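# New book on growth and limits presented in Plolstead

A new book about economic growth and its limits was presented in Plolstead in September, before an audience which filled the reading hall of the Dervishi Library. The author, Lumturie Halilović, worked on it for more than six years. It has 388 pages and is published by Nadico, a small press that brings out mostly titles in political economy.

The book is called *After the Promise*. It asks why so many governments continue to speak of growth as the answer to inequality, when in many regions the growth of past decades did not reach the people who needed it most. Halilović does not take the side of those who want to stop growth everywhere. She also does not accept the opinion that markets will solve the matter if they are left alone. Most of her chapters are about the space between these two positions, and about the political groups that try to live in it.

The first part goes through the history of the debate from the 1970s until today. The second part, which is the longest, is based on interviews the author made in the Arniro valley, a former mining district where the last pit was closed a generation ago. She spoke there with 469 residents, among them former miners, shop owners, nurses and young people who were preparing to leave. She asked them what they understand by the word "prosperity". Many spoke first about time, about bus connections and about the price of heating, and only later about wages.

In the third part the author turns to policy. She compares 3 proposals: a shorter working week, public ownership of local energy networks, and a basic level of free services such as transport and child care. The comparison is careful, and sometimes slow to read. Each proposal gets its own chapter with costs, the objections of its critics and the answer of its supporters. Readers who look for a clear program will perhaps be disappointed, as the author says plainly that none of them would be enough alone.
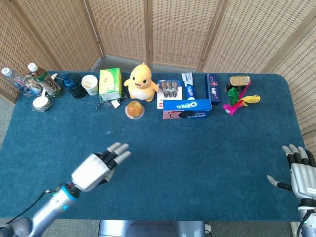
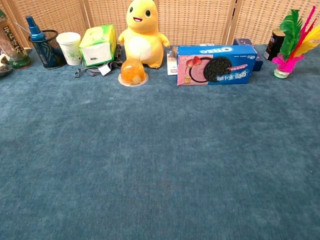 **Who is the book written for?**

It is meant for general readers with an interest in politics, and for students in their first years at university. The technical material on national accounts is placed in an appendix, and the main text can be read without it.

At the presentation, Halilović read two passages from the chapter on energy networks and then took questions for almost an hour. One man from the audience wanted to know if people in a poor district can afford to be critical of growth. She answered that in the valley she heard more doubt about growth than in the capital — but also more fear of losing the little that it had brought. "I tried to write down both," she said, "and I did not want to decide for them which one is stronger."

There was also some criticism. A lecturer in the second row said that the book says little about trade, and that a local energy network still buys its equipment on the world market. The author agreed that this is a weak point. She said a chapter on trade had been planned, but it grew too large and she took it out. Perhaps it will become a separate essay.

The first printing is around 300 copies, and part of it goes directly to public libraries in the region. A second printing depends on the demand. Nadico is also preparing an electronic edition, where the interview questions will be included in full together with a note on how the answers were grouped. The second presentation will take place in the community hall in Arniro, where most of the interviews were made, and starts at 6 p.m. Entrance is free, and the book can be bought at the door.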